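Newsletter > Product News > Handling Equipment

Products | Service | Newsletter | Dealers | Contact

Grollex small-pack handover kit now open for orders

Clullby has started taking orders for the Grollex kit, an add-on for light robot arms that have to pick small wrapped goods and pass them to a person. It is meant for sample counters, gift shops and packing benches where the goods come in many shapes and the person on the other side of the table has no training with robots.

The kit has 2 parts. The first is a two-finger gripper with a replaceable fingertip pad. The second is the handover software, which installs on an ordinary laptop and talks to the arm controller over a network cable. The arm is not included. Buyers who do not have one can ask Clullby for a quote on a full station.

Setup starts with the tray. Grollex expects goods to stand upright in a divided box, one to a slot, and the operator enters the number of slots and the distance between them. A plain cardboard organizer is fine as long as it is taped or clamped to the table so it cannot shift. Once the layout is saved, it can be called up again by name. The software holds up to 826 saved layouts, far more than most counters will use.

For each pick, the arm lowers the fingers into the slot, closes at the force set for that item and lifts the pack clear of the dividers. It then waits for the person to take hold. The fingers open when the wrist sensor feels a light pull. If there is no pull within the wait time, the pack goes back in its slot. 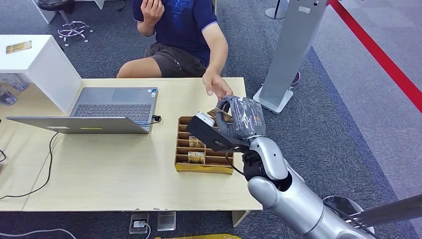 A small wrapped item held over the divided box, with a hand reaching toward the gripper.

Rodrigo Fonseca, who runs product support at Clullby, ran the trial at the company's Stondstead showroom in February. The trial covered 901 picks using wrapped sweets and sample packs. Most of the failed picks came from packs that had slumped against the divider, and a narrower slot fixed many of them. Shiny wrappers gave some trouble early on. The current release lets the operator turn down the camera exposure for each layout, and Fonseca suggests doing that before changing anything else.

There are limits. Grollex does not handle loose goods or anything without a wrapper. It will not pick from a box with packs lying on top of each other. The pull setting needs care, too. If it is too light, the fingers may open when someone brushes the pack. If it is too firm, people tug and let go. The factory setting is a fair place to start for paper and foil.

Delivery takes roughly 4 weeks. Spare pads are sold in pairs, and service calls are handled by Zavala, which also offers a half-day setup visit. Showroom demonstrations can be booked through any dealer. Bring a handful of your own packs if you want to see them tried.

Print this item | E-mail this item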